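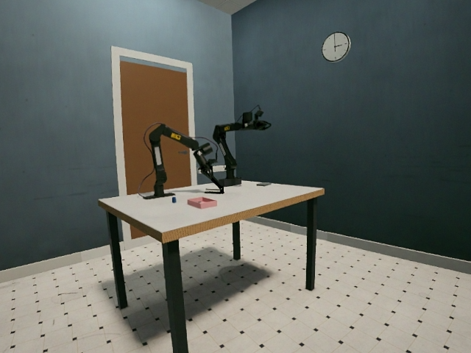 8 min read

Two arms, one table: what we got wrong at Tremness

Speaker notes. Slot is 25 minutes with questions. Slide numbers match the April deck, the one with the grey title bar.

Slide 1. Title

Say who we are and keep it short. Zolline builds small two-arm benches and writes the control software for them. I work on the software. This talk is about one fault, how it got past us in simulation, and what it did to a real gripper. No one was hurt. Say that early or people will wait for it.

Slide 2. The job

The project is called Shin. Two arms fixed to the same table, both working over the same tabletop. One job in the test set is very simple: a small blue cylinder has to end up in a shallow pink tray. Either arm is allowed to do it. The other arm is supposed to get its gripper up and out of the way and stay there until it is told otherwise. We call that parking.

Everything in the talk comes down to parking, so spend a minute here. The parked arm is still powered and still under control. It holds a pose. From the software's side it is an arm with a target that happens not to change.

Slide 3. Why simulate first

Skip most of this if the room looks technical. We run each new control build in Gekari, our own simulator, before it goes near a bench. The room in Gekari is a plain one, with walls, a door, a tiled floor and a table. The arms in it use the same control code as the bench does. The motors, the contact and the network are modelled.

Gekari runs overnight without anyone watching. In the morning there is a table of results and a short clip for each failure. If a job succeeded there was no clip. Come back to this on slide 8.

Slide 4. The numbers before the fault

3186 runs of the tray job on the build in question. The summary page was green. We had a rule that a build could go to the bench if the success rate was over the line and no run ended in a stop. Both were true. I signed it off. I'd have signed it off again the next day on the same evidence, and that is the reason for giving the talk.

Slide 5. What happened on the bench

Take this slowly and in order.

The bench at Tremness is the same layout, two arms on a shared table. Mid-morning, new build loaded, speed limit on, guard closed. We ran the tray job. The first ten runs were fine. On run 11 the working arm reached down for the cylinder and the parked arm started to come down as well. It came down along the path it would have used if the job had been given to it. The two grippers met over the tray.

The working arm felt the contact and stopped, as it should. The parked arm did not stop at once. It pushed for a short time and then tripped on motor current. By then one finger on the working arm had bent sideways and the mount behind it had cracked.

Someone hit the stop button at about the same moment as the trip. We can't tell from the logs which came first. I don't claim the button saved anything, and I don't claim it didn't.

Pause here. There is usually a question about whether the guard was closed. It was.

Slide 6. The cause, first half

Each arm listens for a message saying which arm has the job. If an arm hears nothing for 200 milliseconds it treats the message as lost and falls back to a default. In the old build the default was "hold where you are". In the new build the default was "carry on with the last plan you were given".

The change was made for a good reason. On the single-arm benches, holding still in mid-air every time the network hiccuped made the motion jerky, and customers complained. Carrying on with the last plan fixed that. With one arm it's a reasonable thing to do, provided the plan is short.

On a two-arm bench, both arms are given a plan for every job. The one that isn't picked is told to park, but its plan stays in memory. So when a parked arm lost the message it went back to the last plan it had, and that plan was to go and get the cylinder.

Nothing in that chain is a bug in the usual sense. Each part did what its own notes said it would do. The change was reviewed by people who work on the single-arm benches, and they reviewed it properly. The two-arm side was not on the review. I should have been and I wasn't asking to see those changes.

Slide 7. The cause, second half

So why didn't Gekari show it? Two reasons, one on this slide and one on the next.

The modelled network did drop messages. We'd put that in early on and were pleased with ourselves. It dropped them in both arms at once, though, as if the whole network had gone quiet. When both arms miss the same message, they both carry on, and in most runs the working arm is far enough ahead that it has left the tray before the other gets there. On the real bench each arm has its own cable and its own receiver, and one can miss a message the other gets.

Still, that doesn't fully let Gekari off. Some of the simulated runs did go wrong.

Slide 8. 446

Leave the number on the screen.

After the fault we went back through the stored joint positions for all 3186 runs and asked one question of each: did the parked arm move while it was meant to be parked? In 446 of them it did. In all of those the cylinder finished in the tray, so each was marked as a success and no clip was saved.

In a fair share of them the two arms passed through each other. I mean that literally. Contact between one arm and the other had been turned off in the scene settings. It had been turned off months before, while somebody was sorting out a shaky start-up where the two bases were reported as touching. It was a sensible thing to do for an afternoon. It didn't get turned back on, and the settings file was then copied into every scene for Shin.

The success check only looked at the cylinder. Was it inside the walls of the tray, and was it still? If yes, pass. The check had no opinion about how it got there or what the rest of the table was doing.

If there is time, play the replay of one of the 446. It looks odd straight away to anyone who sees it. The forearm goes into the other forearm and comes out of the far side. We had never looked at a run that passed.

Slide 9. What we changed in the control code

The default on message loss is now set per bench type. On two-arm benches it is "hold" again. Motion is a bit jerky on a bad network and we are living with that for now.

Parking now clears the stored plan. This is the real fix. A parked arm has nothing to go back to.

The current trip on a parked arm is set lower than on a working one. A parked arm has no reason to push on anything. We had both at the same level only because there was one number in the file.

When one arm stops on contact, the other is now stopped through a wire between the two controllers, separate from the network. It should have been there from the start. The standard stop button always cut both; it was the automatic stop that didn't.

Slide 10. What we changed in Gekari

Arm-to-arm contact is on in every scene. The scene won't load if it is off, unless it is flagged as a set-up scene, and results from a set-up scene can't be used for sign-off.

Message loss is modelled per arm.

A run can pass the job and still fail. There is a second check that looks at both arms from start to finish and fails the run if a parked arm leaves its pose by more than a small margin.

Clips are saved for a sample of passes, picked at random, and a person watches them before sign-off. It is dull. It takes most of a cup of tea.

Slide 11. What we haven't fixed

Be straight about this one.

The contact model in Gekari is still too forgiving. With contact on, the simulated arms bump and slide off one another where the real ones jam. We wouldn't have predicted a cracked mount from it. I don't trust it for force and I'd ask you not to trust yours either until you've broken something on purpose and compared.

We also haven't found out why the message was lost on run 11. The cable was swapped and the old one tests fine. The receiver was swapped as well, and that also tests fine. The drop is in the log and that's all we know about it. The fixes don't depend on knowing, but I would like to know.

We re-ran the old build in Gekari with contact on and per-arm loss. It failed in the first batch, with the same motion we saw at Tremness. The new build has gone through the same set and through the bench. No parked arm has moved so far.

Slide 12. If you run a shared table

Read these out, don't expand.

Check what an idle arm does when it stops hearing from you. Test it by pulling its cable, one arm at a time.
Search your scene files for anything with contact turned off and find out when that was done.
Watch some passes.
Put the two-arm people on the review for single-arm changes.

Questions

Likely ones, with short answers.

Would a camera have caught it? Possibly, but too late to save the finger at that speed.

Why two plans if only one arm works? It makes swapping arms mid-job quick. We still do it.

Did you tell customers? Yes. The build hadn't shipped on any two-arm bench outside Tremness. Single-arm customers got a note explaining the default.

Can we have the replay? Ask me afterwards, the file is large and the venue wifi won't cope.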